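Keeping the Small Parts Moving
Torquil Dow has repaired hand looms for most of his working life. He talked with us in March about wood, cord and the trouble with spare parts.

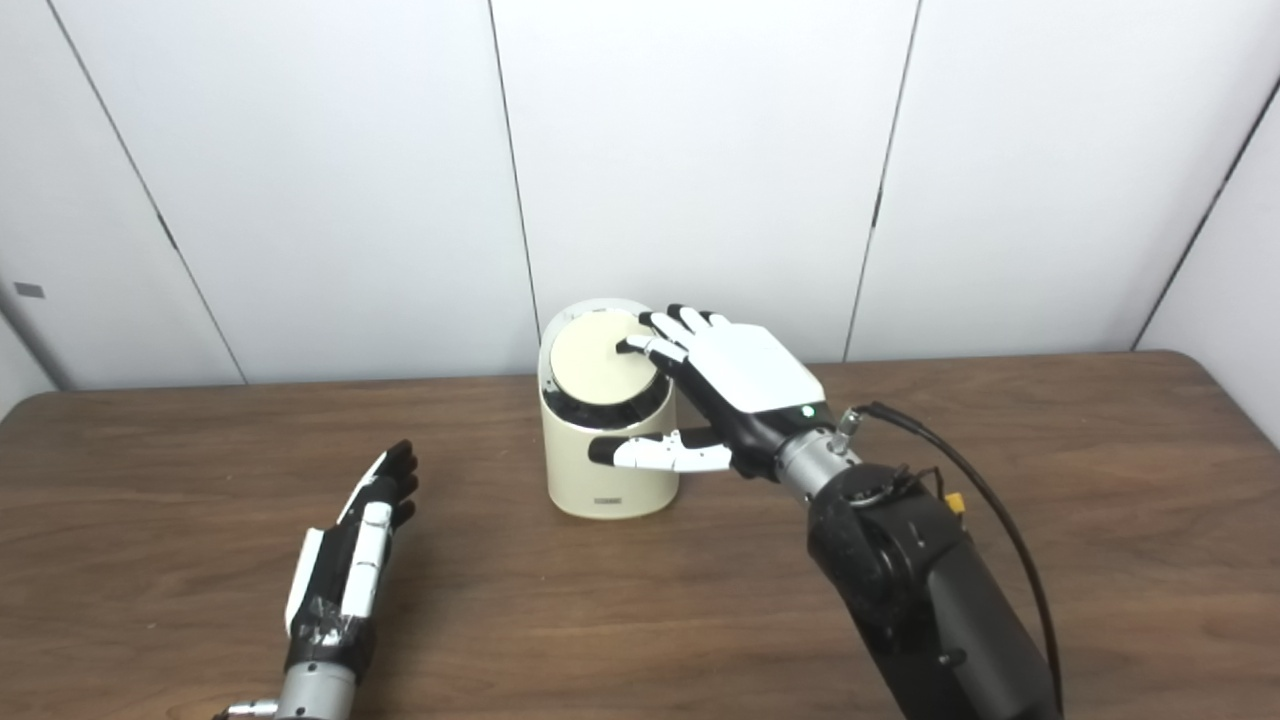
Starting out

Torquil Dow did not set out to fix looms. He trained as a cabinetmaker and took a job with Cowie, a small maker of floor looms, when he was in his twenties. They needed someone to cut treadles.

"I cut treadles for a year and a half," he says. "Then the man who did the returns left, and they gave me the returns. Returns meant anything that came back broken. I had never woven a thing in my life."

Cowie closed its shop some years later. By then the company had sold 3000 looms, and Dow bought the drawings and the leftover parts. People who owned the looms started calling him at home.

"They didn't have anyone else to call. I had the drawings in a chest in the garage. If somebody told me the model and which side the brake was on, I could usually find the part."

He now works under the name Herneretti, with one partner, Darmawan Latuheru, a weaver who came in with a bad brake and ended up staying. Last year they worked on 363 looms. Most of the jobs were small.

What goes wrong

Asked what fails first, Dow says the cords. Owners look at the wood and worry about cracks, but the wood is seldom the problem. Tie-up cords stretch at different rates, the shed gets uneven, and the weaver thinks the frame has gone out of square.

"I get a call that says the loom is twisted. I ask when they last changed the cords and they say they haven't. I mail them cords."

The next thing is the brake. On the older Cowie models the brake is a steel band around a wooden drum. If the loom is kept in a damp basement the drum swells and the band grabs. Dow sands the drum lightly, a little at a time, and tests it under tension. He has seen people oil the band, and he asks them to stop.

"Once the oil is in the wood you are buying a drum. A drum costs 70 dollars and takes me most of a morning, so I would like you to not oil it."

Latuheru handles most of the reeds and heddles. He says rust on a reed can often be cleaned off with a dry abrasive pad, worked up and down along the wires. If the wires are bent he replaces the reed.

"You can straighten one wire," Latuheru says. "If you straighten ten, you will see it in the cloth. I've tried it on my own loom and I could see it."

Buying used

Both men spend a good deal of time on the phone with people who are about to buy a used loom. Dow asks them to bring a tape measure and a flashlight, and to measure the frame corner to corner, both ways. He wants them to look at the back beam from underneath, where old worm holes tend to be.

He is careful about prices. A plain four-shaft loom with all its parts might be fairly priced at 600 dollars where he lives, he says, and the same loom without its reed and lease sticks is worth a lot less than people ask.

"Missing parts are the whole cost. The seller says it's all there, it's in a box. Open the box."

He has a soft spot for the Varkis, a folding table loom that went out of production before he started at Cowie. It has plastic levers that snap in cold weather. Latuheru now makes the levers in maple, and they sell a set every couple of weeks. The Prurkico is another matter. Dow will work on one if the owner brings it to the shop, but he won't travel for it.

"The bolts are an odd size and the threads are soft. I have driven four hours to strip a bolt. I don't do that now."

Teaching it

Since the fall the two have been running evening classes in basic loom care. The class starts at 6:30 and goes until people get tired. Students replace a set of cords, true up a frame and take a brake apart. They put the brake back together the same night, a rule Dow added after the second class.

He would like to find somebody younger to take over the drawings. Two people have asked. One moved away and the other is still learning to use the lathe.

"She's good," Dow says. "She's slow, but I was slow. I told her to come back when she's made me a drum that fits."

Latuheru, meanwhile, has been copying the drawings by hand onto new paper, with notes in the margins where Dow remembers a change that was never written down. They have finished the floor looms up to the eight-shaft model. The benches and the warping reels are still in the chest.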